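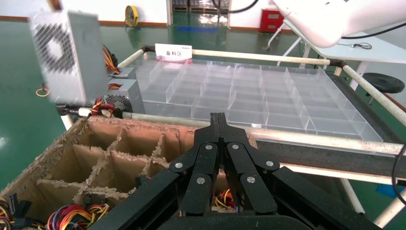 A power supply with its wires trailing, and a black gripper with nothing in its fingers.

Folero Roll-Out Dance Floor, the two-metre one: a review after four months of stamping on it

I teach adult tap and a bit of beginners' ballet in a room above a carpet showroom, and the floor up there is concrete with a thin skin of vinyl over it. Concrete is fine for parking on. It is less fine for forty-somethings learning a time step, and by the end of last winter most of my Tuesday-night knees (mine included) were sounding like a bag of crisps. So in March I gave in and bought the Folero.

I paid £289, which got me one roll, a carry strap and a leaflet. The leaflet has a drawing of a woman in a leotard unrolling the thing with one hand while smiling at a window. I would like to meet her. The roll is heavy, it is longer than my car is wide, and the stairs at our place turn twice. Lutz Janssen, who plays piano for the ballet lot and has never before been asked to lift anything, took the bottom end and has mentioned it at every class since.

Getting it flat

It arrives wanting to be a tube and holds that opinion for days. The instructions say to leave it overnight at room temperature. Ours took most of a week with books on the corners, and one corner still had a lip on it that caught toes. I ended up rolling it the wrong way round for an evening, which the leaflet tells you not to do, and that sorted it. If you have a studio to yourself you can leave it down and forget about all this. I share with a choir and a slimming club, so it goes up and down every session, and I can now do it in the time it takes the class to find their other shoe.

What it's like for tap

Very good, and I didn't expect to say so. The top layer is hard enough to give you a proper sound, a bit drier than a sprung wooden floor but clean, and you can hear a sloppy shuffle from across the room. Some of my ladies regard this as a fault. Heel drops have a nice thud to them. The foam underneath takes the edge off landings without making you feel you're dancing on a mattress, and my shins have stopped complaining on the drive home.

It does creep. On smooth vinyl the whole mat edges towards the mirror over an hour of travelling steps, so by the end of class the back row has no floor and the front row has no room. The maker sells a grip underlay for this. I used double-sided tape from Kohlhase and it has held, though peeling it up is a job for someone younger.

What it's like for ballet

Less happy. It's a shade too grippy for canvas flats, and a pirouette that should go round twice goes round once and stops with a jerk. We do a lot of barre and not many pirouettes, so I can live with it. If you're training seriously, or you have anyone on pointe, I'd look at a softer surface. A friend lent me a panel of the Daslow to try, and it turns beautifully, but it marks if you look at it in tap shoes and you need somewhere to stack the panels.

Cleaning and wear

A damp mop, no polish, ever. The surface has picked up scuffs where the same two people always stand (you know who you are) but nothing has gone through. The edge strip has begun to lift at one end, about a thumb's length, and I've glued it. I wrote to the shop about that and got a polite reply offering me 10 per cent off another one. I don't want another one. I want the first one to keep its edges on.

The strap gave up in the second month. I use an old judo belt now and it's better in every way.

Would I buy it again?

For tap, yes, grumbling. It was the cheapest thing I found that didn't sound like a biscuit tin, and we took it to the Karkudness summer show and danced the whole second half on it on grass, which I'm fairly sure voids something. The mat was fine. We came off the beat in the middle eight, but I can't put that on Folero.

For ballet alone I'd save up for panels. For a mixed timetable in a shared room, with stairs, get the shorter length if it'll do you, and be nice to your pianist before it's delivered.

Four stars for the floor, one for the strap.

Posted July 13, 2023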